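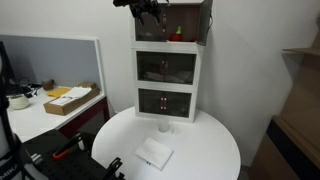
Ulises Montecinos objected at the first review that a storage unit nobody can see into will be filled once and then forgotten, and he asked the group to design for the second week of use and not the first. His remark set the direction of the work reported in this section.

3.2 Stacked storage for shared tables

The Garkatora project examined how small items are kept in rooms used by several student groups. The unit chosen for study was a white three-tier cabinet with dark, see-through front panels, placed on a round table against the wall. It was selected over the open Flukine rack, which offered more space but left everything exposed to dust.

Each tier was given one purpose. Cups and other small containers were assigned to the top, folded cloths to the middle, and items awaiting a decision to the bottom. Papers remained in their cardboard box on the desk.

Over the trial the group logged 363 retrievals. Almost 20 of these ended with an item returned to the wrong tier, mostly cloths placed with the cups. The tinted panels were a partial success - users could tell that a tier was occupied, but often had to open the door to learn what it held.

Two points remain open:

Door swing. The top door opens to the right and needs clear space on that side. The Bhatt floor plan did not allow for this.

Labels. Users asked for labels on the frame, as marks on the dark panels were hard to read after 10 in the evening, when the main lights are dimmed.

Both points are taken up in Section 4, together with the revised layout for the Varuvo room.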